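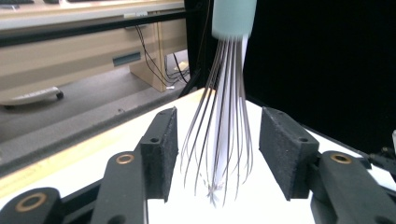 2 min read

Hi Noel, quick one on where Flarkitz stands, and it's good news! We now have 80 usable whisk grasps recorded with the hand-held gripper, all on the white table (the mint-green whisk has become everyone's favorite, me included). I had to throw out seven more where the pads closed on the wires and never got near the handle.

Chin-lung Chou has been labeling as we go, and he'd like more approaches with the pads starting wide open, so that's what I'm doing next. Spending is on plan. We still need two sets of spare foam pads, and the Stulteo quote is attached for you to sign – the sooner the better, please! Next up are the ladles, then the first training run.

2 comments · 7 shares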